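Kapitel 8
Schüttgut, Haufen und schiefe Ebenen

Lernziele

Nach diesem Kapitel können Sie den Böschungswinkel eines Schüttguts messen und deuten, den Zusammenhang zwischen Wandneigung und Reibung erklären und für einen einfachen Behälter abschätzen, ob sich sein Inhalt von selbst am Boden sammelt.

8.1 Ein Haufen Zucker

Nehmen Sie einen Teelöffel Zucker und lassen Sie ihn langsam auf einen Teller rieseln, immer auf dieselbe Stelle. Es entsteht ein kleiner Kegel. Rieselt mehr Zucker nach, wird der Kegel höher und breiter, aber seine Flanken bleiben (fast!) gleich steil. Wird eine Seite zu steil, rutscht eine winzige Lawine ab, und das alte Gefälle stellt sich wieder ein. Ist das nicht wunderbar? Auf einem Frühstücksteller läuft derselbe Vorgang ab wie an der Flanke einer Sanddüne oder an der Kieshalde hinter dem Baumarkt.

Der Winkel zwischen Flanke und Unterlage heißt Böschungswinkel. Er hängt davon ab, wie rau die Körner sind, welche Form sie haben und ob Feuchtigkeit im Spiel ist. Glatte, runde Körner bilden flache Haufen, kantige Splitter deutlich steilere. Feuchter Sand hält sogar senkrecht, sonst gäbe es keine Sandburgen.

Schüttgüter sind eigenwillige Stoffe. Sie fließen durch einen Trichter wie eine Flüssigkeit und tragen doch unser Gewicht, wenn wir über einen Kiesweg gehen. Genau dieses Doppelleben macht sie so spannend, und es hat in Mühlen, Apotheken und Bergwerken schon Generationen von Fachleuten beschäftigt.

8.2 Das Lagerhaus von Ivdale

Durch das ganze Kapitel begleitet uns ein Lagerhaus: der Getreidespeicher der Genossenschaft in Ivdale. Im September, wenn die Ernte hereinkommt, wird dort von frühmorgens bis in die Nacht hinein abgeladen. Die größte Zelle fasst 300 Tonnen Weizen. Als der Speicher gebaut wurde, bekam sie einen flachen Trichterboden, und so blieb nach jedem Entleeren ein Ring aus Körnern liegen, den man mit der Schaufel herausholen musste. Später baute die Firma Barta einen steileren Trichter ein. Seitdem läuft die Zelle leer, bis auf ein paar Hände voll.

Was hatte sich geändert? Weder der Weizen noch das Blech, allein der Winkel! Auf einer geneigten Wand zieht die Hangabtriebskraft das Korn nach unten, die Haftreibung hält es fest. Mit der Neigung wächst die eine Kraft, während die andere schrumpft, denn die Normalkraft nimmt ab. Irgendwo dazwischen kippt das Verhältnis. Für den Grenzfall gilt:

tan α = μ

Dabei ist α der Neigungswinkel der Wand und μ die Haftreibungszahl zwischen Korn und Wand. Die Masse kommt in der Formel gar nicht vor. Ein einzelnes Korn und ein schwerer Stein aus demselben Material beginnen im Idealfall beim gleichen Winkel zu rutschen. Probieren Sie es mit einem Schneidebrett und zwei verschieden großen Kieseln aus, es lohnt sich!

8.3 Schräge Wände im Kleinen

Man muss nicht in einen Speicher klettern, um schräge Wände zu finden. Sobald Sie einmal darauf achten, begegnen sie Ihnen überall, an der Kaffeemühle, am Streuwagen, an der Baggerschaufel und an vielen Behältern in Werkstätten. Auch für Einzelteile gilt die Überlegung aus Abschnitt 8.2, solange sie rutschen und nicht kippen oder rollen. Erreichen sie den waagerechten Boden, fehlt der Hangabtrieb, und die Gleitreibung bremst sie ab.

Abb. 8.1: Oben offener Behälter aus grauem Blech mit schrägen Wänden, die zum flachen, zerkratzten Boden hin enger zusammenlaufen.

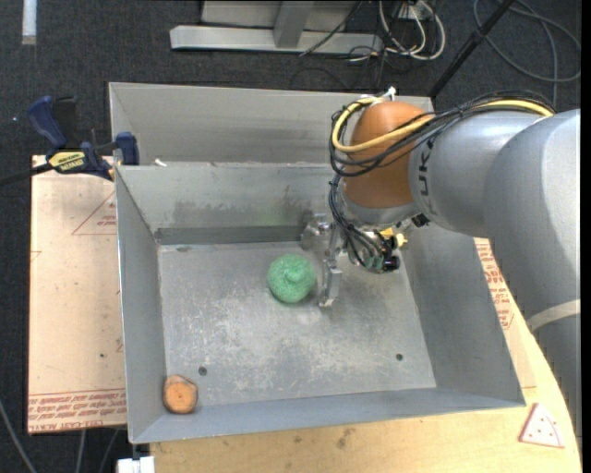
8.4 Versuch: Den Böschungswinkel bestimmen

Sie brauchen ungefähr 200 Gramm trockenen Reis, einen Trichter, ein Lineal und ein Blatt Papier.

1. Halten Sie den Trichter knapp über das Papier und füllen Sie den Reis ein.
2. Heben Sie den Trichter langsam an, bis ein Kegel entstanden ist.
3. Messen Sie die Höhe h und den Radius r des Kegels.
4. Berechnen Sie den Winkel aus tan β = h / r.
5. Wiederholen Sie den Versuch mit Zucker und mit Linsen und tragen Sie alle Werte in eine Tabelle ein.

Bewahren Sie die Tabelle auf. In Abschnitt 8.5 legen wir mit Ihren Messwerten den Trichter für eine Müslischütte aus.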